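Robots and Work, Unit 4: Can a Machine Tidy a Desk Yet?
Course handout. Read before the February lab session.
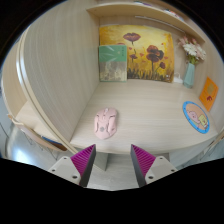
The question for this unit is narrow. We are asking whether any machine you could buy or build today can take over a household chore and keep doing it, in a home it has not seen, with no engineer standing by. My view, which you are free to argue against in your papers, is no. Desk tidying is a fair test, and kinder to the machine than laundry or dishes. Most of what sits on a desk is rigid and light. Take the pale pink mouse lying in front of the gripper fingers. It is small, it has plenty of clear desk to one side of it, and any decent system should be able to pick it up. Now go to the back right corner and ask the same system to wipe under the vase of pink and white flowers without disturbing the painting that leans beside it. Those are two different problems, and a demo usually covers the first.

What the chore consists of

People say "tidy the desk" as if it were one action. Before the lab, write down every decision you make while tidying your own. You will find that very little of the list concerns grasping. Does this stay out? Does it belong to someone else? Is it propped up like that on purpose? A book standing in front of a picture may be a display or may be clutter, and the only way to know is to know the person. A robot that puts every book on a shelf has followed a rule. Whether it has done the chore depends on who comes home to it.

Reading the success rates

The Fondcombe report in your packet gives results for 447 trials of a pick-and-place task in furnished rooms. Of these, 77 needed a person to step in. The summary calls this "near-autonomous operation." Work it out yourself: a little more than one attempt in six. If you hired a cleaner who called you into the room that often, you would do the cleaning yourself.

Look also at what counted as a trial. The objects came from a fixed set of 30, all of which had appeared in the training data. Each attempt began with the arm already at the desk. Nothing was measured about getting there, opening a door, moving a chair, or stopping when the job was finished. I don't accuse the authors of hiding this. It is all in the appendix. But the appendix is not what gets quoted.

Keep these in mind for any paper or product page you read this term:

Who reset the room between attempts, and was their time counted?
Were failures dropped as "hardware faults"?
Is the video at normal speed? The Telen clip we watched in class runs at 4 times normal speed, and the label is on screen for under a second.
What happened to the thing that was dropped?

The shop floor comparison

Students often point out that robots have been working in factories for decades. They have, and it is worth asking why that has not carried over. A factory changes the job to suit the machine. Parts arrive in the same position, on a fixture, under fixed lighting, behind a fence. The Sundix packing line we read about works well, and it works because somebody redesigned the carton. You can't redesign a person's desk. Even on the shop floor the picture is patchy. Auer's own case study says the kitting station still has a human at the end of it, picking out the bags that came out wrong.

The case against me

Two points deserve a serious answer. First, learning from human demonstrations has made grasping of ordinary objects much better, and it copes with awkward shapes that older methods could not handle. I grant this. What I doubt is that more of the same data will teach a machine to leave things alone. Second, a machine does not have to be as good as a person if it is cheap and runs while you are out. That may be true of vacuuming, where a missed corner costs nothing. It is less true once there is water in a vase and electronics on the same surface.

For the lab

Choose one surface in your home. Tidy it at your normal pace and time yourself. Then tidy it again using one hand, finger and thumb only, with no sliding or pushing allowed. Note where you got stuck and what you wanted to do instead. Bring both times and the list of decisions. Two pages, typed, and please put your section number at the top.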